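Home | Columns | Reviews | Letters | About | Contact

The bottle test that a salesman would rather skip

Every demo I have been shown in the last few years had one object in it. A block, a cup, a box with clean corners. It goes from one side of a bare table to the other and the people in the room clap. Then I go back to my desk and try to work out what a small business is supposed to do with that.

So when Mirkinik started offering its handheld gripper kit by subscription, I asked for clutter. You hold the gripper yourself, the camera on it records what your hand does, and the company promises to turn your recordings into a skill that an arm can run. They call it "teach by doing." The offer is 105 a month per gripper with a minimum of 2 grippers, and the first skill is supposed to be ready after 1,000 recordings. Drinks and snacks, they told me, are an ideal place to begin.

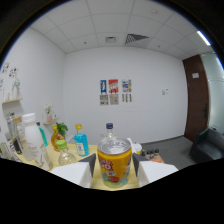 Ambros Kuster

I will grant them the table. A yellow can with a metal lid, glass bottles, a plastic bottle, a potted plant in the middle of it all. Nobody's stockroom is tidy and it is decent of them to admit it. My trouble is with what the subscription says it will do with a table like that.

Start with the labor. A thousand recordings sounds like a number for a computer, but it is a person picking up a can. Regula Schwaiger, who ran the kit at Pevgate's break room counter last January, kept a log. She had reached 448 when her manager asked for her back on the job she was hired for. None of those hours are in the price. The brochure calls them "setup," the word my gym uses for the part where they take my card number.

Then there is glass. A can is the friendly case - it is stiff, it has a bright label, and its sides go straight up. A clear pitcher does none of that for you. You see the table through it and the room's light on it, and if there is ice at the bottom you mostly see ice.

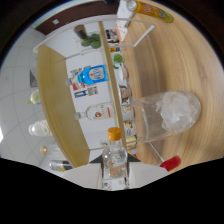
A clear pitcher on its side, with ice packed toward the base.

I asked Mirkinik how many of the recordings ought to be of clear objects, and how many of things lying down. The answer was that the system "learns from variety." Fine, but who supplies the variety? The customer does, on the customer's time, and if the skill comes out weak the remedy in the contract is more recordings. I read that clause twice. There is no point in it at which the company owes you anything.

Notburga Eder at Auer, who buys equipment for a living and likes this kit more than I do, thinks I am being unfair. Her argument is that the old way was worse: you paid an integrator, he fenced off an arm, and if you changed the shape of your bottle you paid him again. With this you just go and record the new bottle. She is right about the integrators. I still think she is comparing a bill she has seen with one she hasn't.

Shelves are where I would press hardest. On an open table your hand can come in from anywhere. Put one board above another, crowd both of them, and there are neighbors to bump and a ceiling over your knuckles. People handle this without thinking, and I would like to know how much of that not-thinking makes it into a recording.
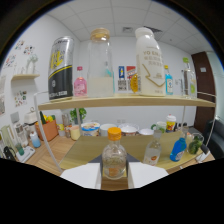 The orange-capped bottle between the fingers, with a full shelf above.

What I want before anyone signs is dull. Give me a success rate on shelves the company did not pick, with clear glass listed separately from cans. Give me the hours along with the recordings. And write into the contract what happens at recording 1,001 if the arm still knocks over the milk.

The rival kit from Hondton costs more and has the same hole in its paperwork, so I am not sending you there either. Mirkinik says a revised contract is on the way. I have asked for a copy and will print the clause when I get it.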